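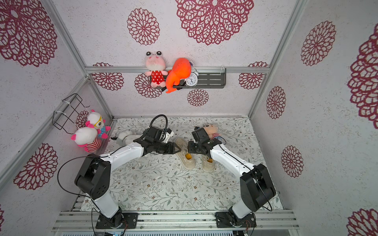

A pair of cream-colored sneakers, with plush toys nearby.

Moffat Reuse Center
The summer intake of household goods, footwear and toys opens in July. This thread sets out what the Center accepts, how items should be prepared and what has changed from last year. Please read it through before making a booking.

Moffat Reuse Center
The Center accepts goods from residents of Moffat and Limura. Proof of address is not required for ordinary drop-offs. It is required for home pickup, and the name on the booking must match the name on the bill or letter presented to the driver.

Moffat Reuse Center
Last summer the Center received 590 bags and boxes. A large share of the work at the sorting tables went into separating mixed bags: shoes packed with kitchenware, books under damp towels, single gloves at the bottom of everything. Sorting at home remains the greatest help a donor can give.

Moffat Reuse Center
Footwear. Pairs should be tied together by the laces or held with a rubber band. Shoes without laces may be placed in a paper bag, one pair to a bag. Please do not use packing tape on the shoes themselves. It lifts the finish from leather and leaves a residue on canvas.

Moffat Reuse Center
Footwear, continued. Soles must be whole. Worn heels are accepted on adult shoes and boots, which can go to the repair bench. They are not accepted on children's shoes, which go straight to the shelves.

Moffat Reuse Center
Insoles should be left in if they came with the shoe. Custom orthotics should be removed and kept, or returned to the clinic that supplied them.

Moffat Reuse Center
Light-colored shoes are refused more often than any other kind, usually over marks that would have come off with a soft brush and dish soap. Let them dry in the open air, away from a radiator or direct sun, and allow a full day before packing.

Moffat Reuse Center
Not accepted under footwear: ski boots, ice skates with loose blades, rental bowling shoes, work boots that have been in contact with oil or solvent, slippers of any kind.

Moffat Reuse Center
A number of residents have asked why slippers are excluded. They are difficult to clean to the standard the Center applies, and there is very little demand for them once they have been worn. New slippers with the tags attached may be brought to the counter, where staff will make a decision.

Moffat Reuse Center
Soft toys. The rule has changed this year. Plush toys are now accepted without the original sewn label, provided that seams are closed, eyes and noses are firmly attached and the toy has been washed. Please pull gently on all small parts before packing.

Moffat Reuse Center
Washing instructions for soft toys without a label: place the toy in a pillowcase, tie the end, wash on a cold gentle cycle and air dry. Long pile may be brushed once dry. Toys with a battery compartment should be wiped by hand and the batteries taken out. 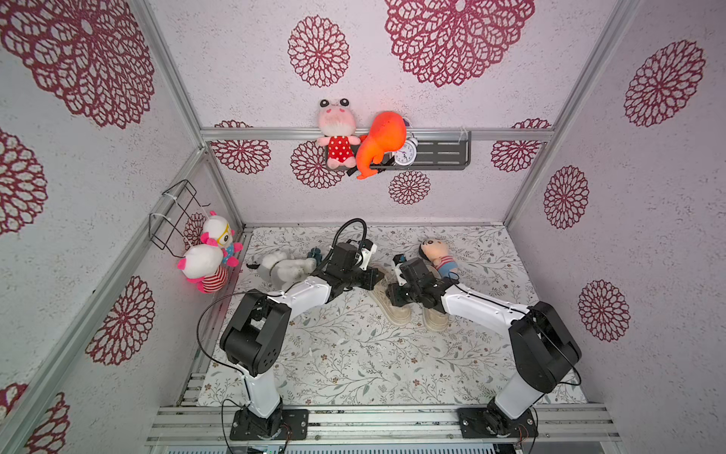
Moffat Reuse Center
Toys stuffed with beans, pellets or husks are still not accepted, nor are heat packs made in the shape of an animal. The same applies to any toy that has been kept in a pet's bed or used by a pet, however clean it may look after washing.

Moffat Reuse Center
Board games and puzzles. A puzzle should be marked "complete" or "not checked" on a slip of paper inside the lid. Both are accepted. Games with a missing rule sheet are also accepted if the title is printed on the box, as replacement rules can usually be found.

Moffat Reuse Center
Household textiles. Sheets, pillowcases, tablecloths and curtains are accepted clean and folded. Curtain hooks should be removed and placed in an envelope pinned to the hem. Pillows, comforters and mattress pads cannot be taken at any time of year.

Moffat Reuse Center
Torn sheets and single pillowcases are welcome in the rag bin by the side entrance. They should not be mixed with goods for the shelves. The rag bin may be used during opening hours without a booking.

Moffat Reuse Center
Kitchen goods. Wrap glass and china in newspaper and write "glass" on two sides of the box. Knives must be wrapped in cardboard, taped shut and handed to a member of staff. Pans with a worn nonstick coating will be refused.

Moffat Reuse Center
Small electrical goods are not part of the summer intake. The fall intake will include lamps, kettles, irons and radios, all of which must be tested on site. Dates will be posted here and on the notice board in the front lobby.

Moffat Reuse Center
Booking. All drop-offs are booked through Stetance, the scheduling page linked from the Center's profile. The old telephone line for drop-offs has closed. Residents who do not use the internet may book in person at the front desk, or ask a relative or neighbor to book for them.

Moffat Reuse Center
Each booking covers up to 3 bags or boxes. A household with more to bring should make a second booking. Please do not arrive with additional bags in the hope that they can be fitted in. Staff have been asked to turn them away.

Moffat Reuse Center
Bags and boxes should be light enough for one person to lift. Books in particular should go in small boxes. Black trash bags are discouraged, as several were taken out with the garbage last year before anyone had opened them. The Center regrets this and has moved the dumpsters to the far side of the yard.

Moffat Reuse Center
Home pickup is available to residents aged 65 and over, and to any resident with a mobility difficulty. Pickup must be requested at the front desk or through the Stetance page under "Collections." The driver will come to the door but is not able to carry goods down from an attic or up from a basement.

Moffat Reuse Center
Parking. The bays along the north wall are reserved for drop-offs and close at 2 p.m. Vehicles left in them after that time block the delivery truck. Street parking is available on the library side. Please do not stop in front of the fire gate, even briefly.

Moffat Reuse Center
Goods left outside the building when it is closed cannot be used. Rain, animals and passing traffic make short work of them, and the Center must then pay for removal. The city treats items left at the gate as dumping and may issue a fine.

Moffat Reuse Center
Receipts. A written receipt can be provided on request at the time of drop-off. It will list the type of goods received and will not state a value. Receipts cannot be issued afterward, and lost receipts cannot be replaced.

Moffat Reuse Center
Personal items. Every year the Center finds letters, photographs, keys and bank cards in donated handbags, coat pockets and books. Please check all pockets and linings. Items found are held at the front desk until the end of the season and then securely destroyed, apart from keys, which go to the police station.

Moffat Reuse Center
Requests to have an item returned must be made before it has been placed on the shelves. The Center will do what it can when a child's toy has been given away by mistake. A clear description helps: color, size, what it is wearing, any repair or stain that would set it apart from others like it.

Moffat Reuse Center
Where the goods go. Most are placed in the Moffat shop. Children's shoes and winter coats are shared with the Limura branch, where shelf space is limited and turnover is quick. Goods that remain unsold at the end of the season are offered to other shops in the county before anything is sent for recycling.

Moffat Reuse Center
A correction to the printed leaflet now in circulation: the leaflet states that car seats are accepted. They are not, whatever their age or condition. The same applies to bicycle helmets and crib mattresses. New copies are at the printer and the old ones should be thrown away.

Moffat Reuse Center
Questions on whether a particular item can be accepted should be addressed to Sum-yee Huang, Intake Manager, by message to this account or by a note left at the front desk. Messages are read each morning before opening. Please include the type of item, its condition and the town you live in.

Moffat Reuse Center
Replies to this thread will remain open until the intake begins. Booking slots for the opening week are already listed on Stetance, and further slots will be added as they are confirmed.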